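Tights or bare legs with a wrap dress for a fall wedding?

lucre_g
Going to a cousin's wedding and the dress is a dark green wrap, hits just below the knee, three-quarter sleeves. The invitation says cocktail. Ceremony is outside at four, then dinner indoors. I have sheer black tights, opaque black tights and a nude pair that I hate. Or I could go bare. My mother says bare legs after September look unfinished. Opinions?

hemline128
Sheer black. Opaque with a wrap dress reads like office wear to me, and with the green it will get heavy fast. What shoes?

lucre_g
Black suede slingbacks, closed toe, low heel. I also have gold sandals but I assume those are out if I wear tights.

hemline128
Yes, sandals are out. Slingbacks and sheer black is the outfit. Done.

Marta_sews
I disagree about opaque. A 60 denier in a matte finish looks fine with suede because both are flat. Sheer black can go shiny in photos and then your legs look like a different outfit from the dress. If you do go sheer, get matte ones. I bought the Carbone ones in July when they were marked down and they have held up through several washes in a mesh bag.

petra231
Bare legs and the gold sandals. It's a wedding. Green and gold is a better combination than green and black, and you can put a coat on for the ceremony. I have never looked at a guest and thought she was unfinished.

hemline128
Outside at four in late October with open toes? Depends where she is, I suppose.

lucre_g
Northern Virginia. Last year it was mild, the year before I wore gloves.

Osvaldo M.
I do alterations for a living, so a different point. A wrap skirt moves when you sit down and it catches on some tights. If the dress is jersey or crepe, try it on with the tights and walk up a flight of stairs. If it climbs, you need a slip. A half slip in the same color as the dress or darker, two inches shorter than the hem. Also put one small snap where the wrap crosses at the chest. Takes five minutes and you stop thinking about it all evening.

lucre_g
It is crepe. I just tried it with the opaque pair and it climbs. I don't own a slip.

Osvaldo M.
Then buy the slip before you decide anything else. Skekitz makes a plain one with a flat waistband that doesn't show under the tie. Size by your hip and ignore the letter on the label.

Marta_sews
Seconding the snap. I'd add one at the waist on the inside too, if the inner tie is thin ribbon. Those come undone.

petra231
All this for a pair of tights. Bare legs don't climb.

hemline128
A slip would help with bare legs too, petra. Crepe sticks to everything.

petra231
Fair enough. I mostly wear linen. 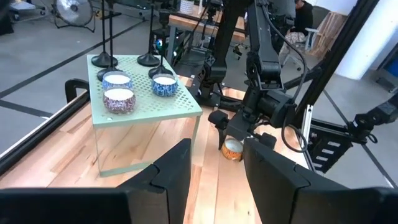 UPDATE from lucre_g

Slip arrived, Skekitz, dark green was sold out so I took black. The dress hangs straight now. I went with sheer black, matte, and the slingbacks. Sewed one snap at the chest and left the waist alone – the inner tie is a proper fabric one and it holds. My mother approves of the tights and has moved on to the bag. It's a small black box bag and she wants something with color.

Marta_sews
Box bag is fine. If you want color, put it in the earrings.

petra231
Gold bag, at least. Give me something.

lucre_g
I do have a gold clutch from Jovico. It fits a phone and nothing else.

petra231
Take the clutch.

hemline128
Black bag. You'll want tissues and a second pair of tights.

Recent threads
Velvet blazer with jeans, or too much?
Does anyone hem their own lined skirts?
Gromon ankle boots: sizing up for wide feet
What to wear under a white satin skirt
Best coat length for midi dresses

Comments
Ines R.: Used the snap trick on two dresses this week. Both stay closed now.
dottie25: Still with petra on this one. Gold sandals.
K. Halloran: Do the matte ones come in tall sizes? Every pair I buy stops short.
Marta_sews: Mine go up to a long, K. Check the chart on the back of the pack.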